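Humdale Home Notes
3 min read

Getting the dust out of a desktop computer

A desktop tower that has sat on the floor for a couple of years will be full of fluff, and the first sign is usually noise. The fans run faster to push air through the clogged vents. February is when I do ours, before the warm weather.

Shut the computer down, switch it off at the wall and pull the plug. Press the power button once with the plug out to drain what is left in the supply. Take off every cable at the back, with a strip of masking tape on any you might mix up, and carry the case to a table with decent light. Lay it on its side and take off the panel. Most are held by two screws at the back edge, and you slide the panel backwards before lifting.

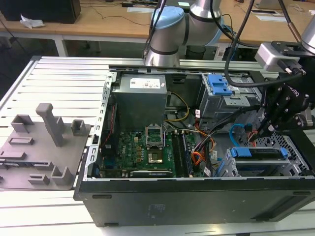
Can I use the vacuum cleaner on the inside?
Keep it for the outside vents and the table. The nozzle can knock small parts off the board and the moving air builds up static, so inside the case use a soft paintbrush and a can of compressed air.

Touch bare metal on the case before you start, and again each time you come back to it. Brush the thick dust towards you first, then blow out the rest in short bursts with the can upright. If you tip it, cold liquid comes out. Hold each fan still with a finger while you blow on it - a fan spun hard by the air can wear its bearings.

A 25 mm brush from the decorating aisle is fine if it has never been near paint. I keep mine in a sandwich bag with the screwdriver.
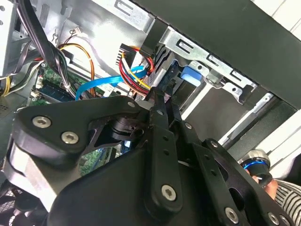 Leave the power supply closed up. Blow through its grille from the outside and don't be tempted by the screws, as the parts inside can hold a charge long after the plug is out. Wipe the side panel and the feet with a barely damp cloth and let them dry.

Before the panel goes back on, push gently on each plug you may have nudged. Then reconnect the monitor, keyboard and mains. If you can raise the tower off the carpet, even on an offcut of shelf, it will need doing less often.

Next: cleaning a sticky keyboard

3 comments | 900 shares
Contact | © Humdale Home Notes | Back to top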